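Home News Workshops Members Back issues Contact

Can the machine do the chores yet?

by Flor Salazar

At our December meeting the question came again, as it comes every year: when will a machine fold the towels? I promised to write an answer for the newsletter. I am not an engineer. I managed a hotel laundry for 17 years, and now I help at Pralero, a small workshop where people try out machines for shops and homes before somebody buys them. So please read this as the opinion of a person who has folded many towels.

First I must say which machines we already have. The washing machine does a chore very well. The dishwasher also. We forget that these are machines which do housework, as they don't have arms. They succeeded since long ago by changing the chore. A dishwasher does not hold a sponge. It closes a door and throws hot water on everything, and it does not need to know which thing is a cup. When people ask me about "a robot for the house," they mean something else. They want one machine that comes into the kitchen as it is, with the drawer that sticks and the wet cloth on the faucet, and does what a person does there.

For this kind of machine, my answer today is: a few tasks, slowly, and with a person nearby.

In the workshop we had a trial with an arm called Nino. Its job was to take clean cutlery from a basket and put it in a tray. With the spoons it was good. With forks it was less good, because the forks hold each other, and the arm lifted three and dropped two of them on the floor. Maribel Benavides wrote down every attempt in her notebook. Out of 100 pieces, 17 had to be finished by hand. In my laundry I would not keep a worker with such a result, but I would also not have a worker who can continue the whole night without a cup of coffee. It depends what you need.

The arm did not learn this in our workshop. Much of the practice is done in a computer simulation, where the arm can repeat a motion as many times as the programmers wish and no plate is broken. The practice tasks look very simple to us. There are pegs on a board, blocks, a door handle. I was a little disappointed when I first saw them, I expected to see a kitchen. Later I understood that a peg is already a difficult thing. The fingers must come down at the right place, open enough but not too much, and they must not push the neighbor. Whoever has taken one glass from a full shelf knows this problem.

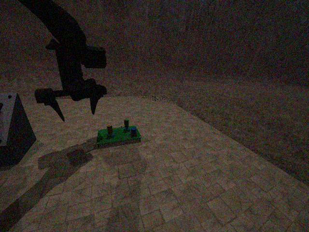
Rigoberto Agudelo wrote to me after reading the first version of this text that I am too patient with the programmers. In his opinion a simulation is too polite a place: the objects keep their shape, there is no grease, and a towel that is half inside out is never there when you want to test one. He would like every company that sells such an arm to spend a month in a real back kitchen before it prints a brochure. I agree with him about the brochure. About the simulation I agree only partly. The programmers change the light, the ground and the colors on purpose, so that the arm does not get used to one place only. This helps with many things. With cloth it helps less, in my experience.

Cloth is where I can speak with some confidence. A towel has no fixed form. When you take it by one corner, the other three go where they like, and your hands find them almost without your eyes. We tried also a folding machine from Vamard, which is a different idea, closer to the dishwasher. A person clips the towel at the front and the machine pulls it in and folds it. It folded nicely. But the person stays there to clip, and for me the clipping is half of the work. For a hotel with 3000 towels it can be worth the money. For a family it only takes the place of a good table.

On the shop floor the situation is better. At Huanca, the bakery supplier, an arm puts closed boxes on a pallet. The boxes are all the same size and come always from the same side. Dalia Pärn took me to see it in the early morning and we watched it load 1205 boxes in one shift, with two stops. Both times a box had arrived with its flap open. A worker closed the flap, pressed a button, and it went on. The people there are not in love with the arm, but they told me their backs are better, and I believe them.

So if you are thinking about buying something, I would ask the seller three things. Does the object always have the same shape? Does it always come from the same place? And who picks it up when it falls? If the last answer is "you," please include your own hours in the price. Also ask to bring your own things to the demonstration. We brought old hotel towels to Vamard, thin in the middle and with pulled threads, and the seller was polite, but he was not happy.

At home I still fold by hand, with the radio on. My nephew bought a floor vacuum that travels by itself and he is content with it, though before it starts he must lift all the chairs — and he never lifted the chairs before, so perhaps the floor is cleaner for this reason.

Wilmer Palomino will bring the Nino arm back to the workshop in the spring with new fingers, softer ones. We want to try it with socks. Members who have single socks can leave them in the box by the entrance. Clean ones, please.

Last updated: January

Contact the newsletter | Copyright Pralero Members' Newsletter | Back to top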